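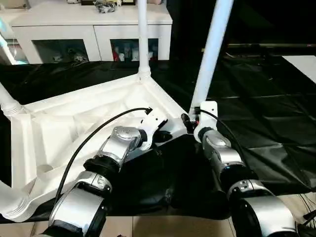

Kanini Lyimo wrote in to say that the Drirkgate will never beat a plain twin-blade hand saw for cutting PVC, and that anyone who needs a ratchet cutter for garden pipe has too much money.

Reviews > Garden and Yard > Pipe Cutters

Well, Kanini, I've had mine since August and I'm going to argue! I used a hand saw on PVC for years, and what I remember is the white fluff. It got in my socks, it got in the dog's water, and every cut needed ten minutes with sandpaper before a fitting would slide on properly. The Drirkgate ratchet cutter makes no fluff at all. You open the jaw, set the pipe in the curve, and squeeze until it clicks, then squeeze again (four or five times for one-inch pipe) and the piece drops off with a clean face.

I bought it for a cold frame and then couldn't stop. Since then I've made two tomato cages, a drying rack for onions, a row cover for the kale and a very ugly bench for seed trays that I love. I paid $30, and the spare blade came in the box.

Squareness is the thing people worry about, and fair enough. If you let the pipe tip in the jaw you'll get a slanted end, and a slanted end won't seat all the way in an elbow. I draw a line all the way around with a strip of paper as my guide, and I turn the pipe a little as the blade bites. My cuts are good now. My first dozen were not.

Cold pipe is the other problem. Marleny Arboleda cut hers in an unheated garage and cracked two lengths in a row, so bring the pipe indoors overnight if you can. Old pipe that has sat in the sun gets brittle too, and for that I'd still pick up the saw. There, Kanini, you win one.

Complaints: the lock catch is tiny and I can't work it in gloves. The handle is also wide, and Edith Bermúdez, who has small hands, needs both of them to get the first click. She likes the Salazar cutter better, which has a narrower grip but stops at three-quarter-inch pipe.

The blade is still the original one and still sharp. I wipe it down and put a drop of oil on the pivot when I remember. Next up is a hoop tunnel for the spring lettuce, and I already have the pipe in the hallway.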